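What Is a Government Loan Guarantee?

Maybe you have heard a grown-up on the news say that the government is going to "help businesses borrow money." It sounds a bit dull, doesn't it? But there is a good story hiding inside it, so get comfortable and we'll go through it slowly.

Let's start with a town called Plevham. On the main street there is a bakery, and the baker is Indrek Šimkus. He makes rye bread, poppy seed rolls and (on cold mornings) a very sticky cinnamon bun. One September his old oven stops heating properly, and a new one costs 1,000 dollars. Well, real bakery ovens cost a lot more than that, but we'll keep our numbers small so they are easy to carry around in your head!

Indrek has 100 dollars saved up. That means he needs to borrow 900 dollars, so he puts on his clean jacket and goes to see Rimantas Butkienė at the bank.

Now, a bank has to think hard before it lends. The money it lends out mostly comes from people who keep their savings there, maybe even your grandma. Rimantas likes Indrek and she loves his buns, but she has to ask herself a question: what happens if the bakery has a bad year and he can't pay the money back? 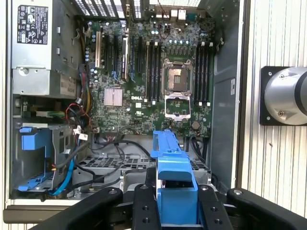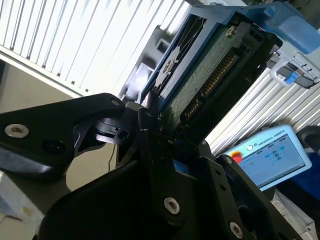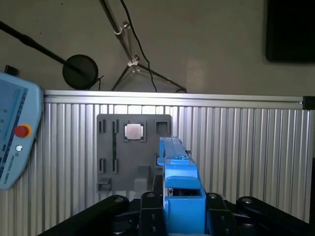

When a person or a business doesn't pay back a loan, grown-ups call it a default. If Rimantas thinks a default is likely, she might say no, or she might ask for a lot of interest. Interest is the extra bit you pay for borrowing, a little like a rental fee for money.

So along comes the government with a promise. It tells the bank, "If Indrek can't pay, we will pay you back part of what he owes." That promise is called a loan guarantee. The government doesn't hand Indrek any money at all. He still borrows from the bank, and he still has to pay it back, month after month, just as he agreed. But the bank can worry less, and Rimantas says yes.

Does the promise cost anything? Sometimes it does! Suppose Indrek pays back most of his loan and then has to close, with 340 dollars still to go. If the government promised to cover half, it pays the bank 170 dollars, and the bank loses the other 170. The government's share comes from taxes, and that is why there are rules about who can get a guarantee.

People don't all agree about those rules. In the next town, Turley, Uldis Koppel runs a bicycle shop and thinks guarantees are wonderful. His neighbor Aigars Jõgi thinks banks should take their own chances.

Try it at home with 2 friends and some buttons for money. One of you is the baker, one is the bank and one is the government. Then swap places and see if you feel differently about lending your buttons.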